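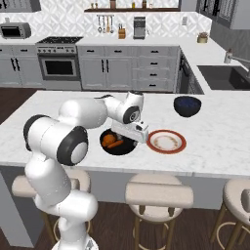

carrots, pan, plate. sim kitchen

kuldeep_k
ok so this is the chore I keep coming back to. Food in a pan, plate next to it, get one onto the other. My kid does it. Been messing with simulated kitchens since March and I still can't tell you if a machine can do this in a real house yet. Where's everybody at? Household or shop floor, either one.

babita.s
No. Next question.

Kidding but no. We had a Drolar unit on the packing bench at work and it was great until somebody moved the bins 2 inches. Then it packed air until lunch.

kuldeep_k
@babita.s that's a fixed program tho, right? nothing looking at the bins

babita.s
It had a camera. Supposedly it was looking.

gmishra56
Disagree with the flat no. Depends what you call a chore. Picking up a pan by the handle, I'd say close to solved, in sim anyway. Tipping it is where it goes bad for me. Food sticks, or comes out all at once, or rolls. And the arm has to hold the weight way out at the end of a handle the whole time.

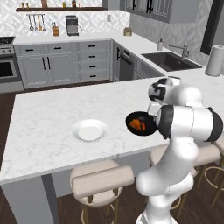 and then you need the pan low enough that stuff doesn't bounce, but not so low you clip the rim of the plate. People do that without thinking. I logged 26 tries on my own setup and the good ones all had the same pan, same plate, same spot. Change the plate and forget it.

ritu_tomar
Sim is cheating imo. No grease. No steam on the lens. Nobody's cat.

gmishra56
Sure but you're not going to run 3,721 pours with real carrots are you

ritu_tomar
I'd run ten real ones and beleive those more

Jintana M
Shop floor person here, second shift. Machine tending works fine, has for years. Door opens, part out, part in. Anything with a mixed tote is still me. So my answer is yes if you build the room around it. A kitchen is not that room. I wrote up a longer version for the Tredlow newsletter, pasting the first bit since the link keeps dying:

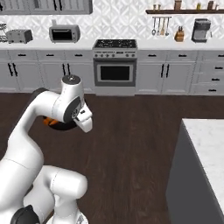
2 min read

Ask what the job is before you ask if a robot can do it. "Cook dinner" is maybe forty jobs. Getting the pan is one. Knowing the carrots are done is another, and I would not hand that one over. Start with the dull ones that happen the same way every day, and time yourself first so you know what you're beating.

rest is mostly about our lathe cell, skip it

kuldeep_k
good stuff. "build the room around it" is kind of depressing for home use tho

Jintana M
Dishwasher is a room built around it. Just a small one.

babita.s
ok fine I'll give you the dishwasher. Still loading it myself

gmishra56
will post the new pour numbers Wednesday if the gripper settings behave

ritu_tomar
different plate this time pls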